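Home | Kids' Corner | Ask a Question | Visit | Contact

Why Do Things Have Shadows?

Light travels in straight lines. When something solid stands in the way, the light cannot bend around it, and a darker place is left behind. That darker place is called a shadow.

Shadows also help us understand shapes. An artist who wants to draw a ball begins with a circle, then makes one side a little darker. The circle starts to look round. This is called shading, and computers use it too.

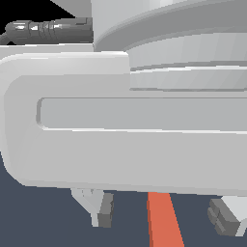

Soft shading on a rounded corner, drawn by computer.

The Barkden Children's Science Room keeps a shadow table for visitors up to 15 years of age. Vira Kostiuk, who leads the room, asks each group to move a lamp slowly from high to low. When the lamp is high, shadows are short. When the lamp is low, they stretch across the table.

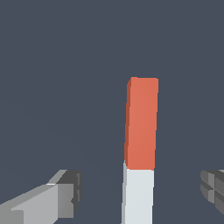 The sun works in the same way. In the early morning it is low in the sky, and your shadow is long. Near the middle of the day it is higher, and your shadow shrinks -- then it grows again toward evening.

Try this at home. Stand a pencil in a lump of clay on a sunny windowsill. Mark the tip of its shadow on paper every hour. Never look straight at the sun.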